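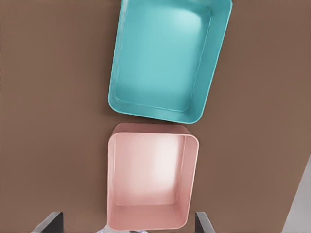

One reader wrote in to ask whether the pulp can stand overnight before you pull a sheet, and yes, it can – keep it covered and give it a good stir in the morning.

Guides > Paper Making > Getting Started
April, by the Vestside workshop desk

2. Mixing your first batch with the Colla kit

1. Tear 40 g of scrap paper into stamp-sized bits. Old envelopes are lovely for this!
2. Cover with 600 ml of warm water and soak for 2 hours.
3. Blend in short bursts until no lumps are left.
4. Pour into the vat, top up with cold water and stir with your hand (the best bit).
5. Lower the mould in at a slant, level it under the surface and lift straight up.

Note: for thicker sheets, add more pulp and leave the water alone. The Kusska mould likes a slightly thick mix.

Caution: never pour leftover pulp down the sink. Strain it, squeeze it into a ball and freeze it for next time.

Pressing and drying are in section 3.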